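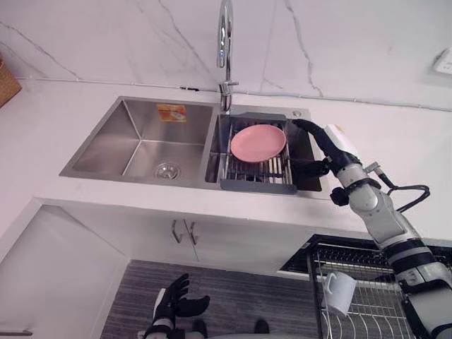 Moved the drying rack off the bench and into the sink last month. Posting a few notes as three people have asked how it's going.

Our double sink has one basin we used for washing and one we used for nothing much. Mostly it collected teabags. Now the wire rack sits down inside it and the drips go down the drain.

The mat that used to live on the bench is gone. It never dried underneath and it left a mark along the seam at the back wall. The mark came off with bicarb and an old toothbrush.

The rack was $46 at Swanepoel in Cembridge. Correction, $246 was the tap. The rack was $6 secondhand, from Su-bin Won, who was clearing out her garage.

Measure before you buy. Ours is 332 mm across the inside of the basin and plenty of racks are made wider than that. Measure at the bottom too, where the corners curve in.

Plates go in first, toward the back. Mugs after that, upside down or on a lean so water doesn't pool in the base. Anything with a deep foot ring needs a wipe regardless. 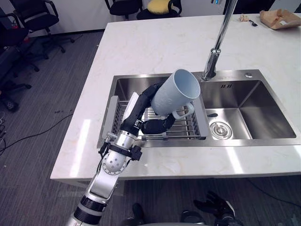

How often does the rack itself need a clean?
Once a week is enough for us. Lift it out, scrub the rods with dish soap, rinse the basin underneath and put it back.

Downside: you lose a basin. If you wash in one side and rinse in the other, you'll be rinsing under the tap over the washing side. Big pots are still a nuisance and I dry those by hand.

Walid Haddad asked if the wire scratches the steel. A bit, at the feet. I cut up a bit of silicone mat and put a square under each one.

Colour of the rack doesn't matter but check for rust at the joins if it's used. Ours had none.

Next job is the cupboard under the sink. Will post in September if I get to it.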